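What the arm is going to cost us (and what I'd buy first)

Budget time again! I promised back in March that I'd put the numbers for the kitchen bench project in one place, so pour yourself a coffee and bear with me. Eduardo Mangubat has already read this once and crossed out my worst jokes.

The arm itself is settled. We're leasing through Codilus on the same terms as last year, and I'm not reopening that one (please don't email me). What's left is everything that goes around it, and that's where last year's plan fell apart, with three separate rush orders and a very grumpy purchasing desk.
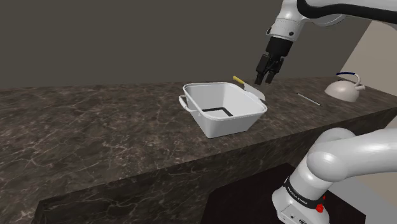
Simulation time is the line I'd fund before anything else. Drumow wants 1,750 dollars for the year, which covers five seats and the rendering add-on, and I think we should just pay it. Every scene we can try out on screen is a scene we don't have to buy props for twice. Take the knife perched on the back corner of that white pot, right by the gripper: I'd much rather work through an awkward pickup like that in software before anyone orders a real blade and a cut-resistant mat to go with it. The kettle off to the right is the same kind of question. Do we need one with an arched handle, or would any old kettle do? I'd like an answer before I send in an order, and the simulator is the cheapest place I know to get one.

Next up, fingers. Virkon quoted 589 dollars for a spare set with swappable tips, and Feng came in a little lower but with a longer wait. I'm leaning toward Virkon, mostly for the delivery date. If you've used the Feng ones and loved them, tell me now, while I can still change the form! What I want to know from either of them is how the tips do on thin, round things like handles, and neither data sheet says much on that. 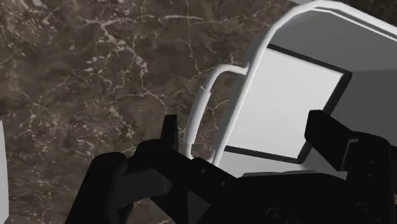
Open fingers close to the pot's curved white handle, in simulation.

Then there's the props fund, which I've put down at 500 dollars. It sounds like a lot for kitchenware until you remember that we want duplicates of everything, and that the skinny stuff rolls off the bench and vanishes. I'd also like a proper labeled shelf out of that money, if there's any left.
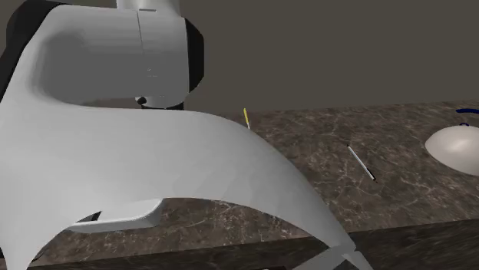

Up close with the gripper, marble counter behind.

The form goes in on 25 July 2019, so get your additions to me or Eduardo before then. A part number and a price is plenty, and a link to the quote makes you my favorite person for the week.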